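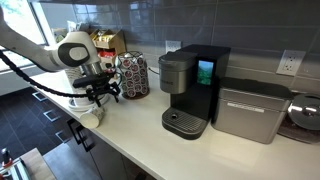

4/1/21

The coffee machine came in December, while I was away at my sister's, so I walked in on my first morning back and there it was! I had my coat half off. I left it half off.

You have to understand what we had before. For as long as I'd worked at Forkau we'd had a kettle with a wonky lid and a tin of instant that someone had to chip at with a teaspoon. Now there were pods. There was a whole little carousel of pods that turned when you nudged it, red lids and white lids going past like horses, and a cardboard organizer on the counter with packets tucked in every pocket, and a machine, black and handsome, with a screen. A colour screen!

On the screen was a landscape. It was green at one moment and blue the next, depending on how far back you stood, and I fell for it completely. I stood there while my cup filled and thought, I know that place.

"It's just what comes up when it's on," said the woman from accounts, reaching past me for a packet of something.

But I did know it. I took the coffee back to my desk and it bothered me right through the Fekgate invoices. At ten I went back for another one. I don't even drink two coffees.

By the end of that week I'd decided it was Tunia, where my parents rented a cabin when I was eight or nine. You came over the hill in the back of the car with your legs stuck to the seat and all at once it opened out, grass and then water, and my dad would take both hands off the wheel and clap. He did it every year. My mum shouted at him every year. I hadn't thought of it in ages, and now it was lit up beside the sink at work, about the size of a playing card.

I told the woman from accounts. She leaned in and had a good long look, which I appreciated, and said it was the lake at Jireš, without a doubt, because she'd been there on her honeymoon.

"There's no lake at Jireš," said the man from dispatch.

"There was when I was married," she said.

Well, that was it. That was the start of the best couple of weeks I've had in that building. People I'd only ever nodded at came by with a cup in hand and an opinion. It was a golf course. It was the paddock behind someone's uncle's place. The very quiet fellow from the basement looked for the full length of a large coffee and said it was where he was going to live when he retired, then went back downstairs. I could have hugged him!

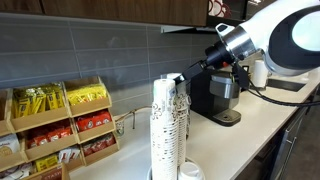

*Two stacks of the good cups, the taller one in front.*

Those cups deserve a word, too. The old ones were plain and went soft if you talked too long. The ones with the brown scrollwork made you feel you'd gone out somewhere – a place with a piano, maybe, and a waiter who knew you. We'd ordered 300 and thought that would see us through to the warm weather. With all the debating going on, we were ordering again before the month was half over, 500 this time, and the man from dispatch carried them up himself and stood there squaring the stacks with the flat of his hand.

"Tunia," he said, not looking at me. "I looked it up. Could be."

I was so pleased I made him one on the spot. He likes the red ones.
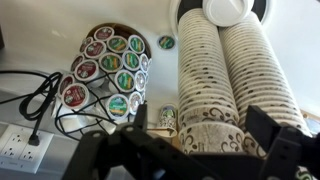
He drank it leaning on the counter and told me he'd never seen a lake he could walk into until he was 30. He'd grown up inland, and then he'd married inland. The first time, he went in with his watch on. He still had the watch, and he showed me the little cloud under the glass.

Then the woman from accounts came in and said were we on about Jireš again, and he said yes, we were, and had she gone swimming there? She had. In December, for a dare, on the third day of the marriage. She put her hand on her chest just telling it, as if the cold had come back up the hallway after her, and she laughed so hard she had to set her cup down.

I gave the carousel a push and let it go round. There were plenty of white ones left and I had the whole afternoon's filing ahead of me, so I asked her which side of the lake they'd stayed on, and she pulled the screen a bit closer with her eyes and pointed.

"There," she said. "Just behind the green."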